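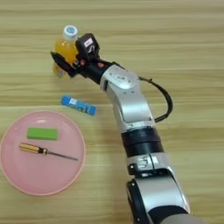 Table 8: juice bottle, white cap, and a blue glue stick on its side.

Mililow craft room, table check, 26/08/2025
Checked by me (Stuart Bickerstaff), copy to Hậu Võ

Tabletop surface: OK. Nice pale top and I do like the grain on these. Ran my hand along every edge, no splinters.

Drinks on table: COMMENT. One plastic bottle of orange-yellow juice, standing up, screw cap on. I'm fine with capped bottles but please, no open cups next to paper! We lost a whole stack of card that way in February and I'm still a bit sore about it.

Glue: COMMENT. Glue stick lying loose, cap on (hooray). They roll, so back in the tub at the end please, Hậu, or they'll end up under somebody's shoe.

Table legs and bolts: OK. One was a touch loose so I nipped it up while I was down there.

Floor underneath: OK. Swept, no bits.

Chairs: FAIL, one only. Sticker 142, back rest wobbles. I've put it in the Sugden cupboard with a note on it, so don't let anyone rescue it.

Wipes and paper towels: LOW. Could you add them to the Prellier order?

Next up: table 9, once I've had my tea.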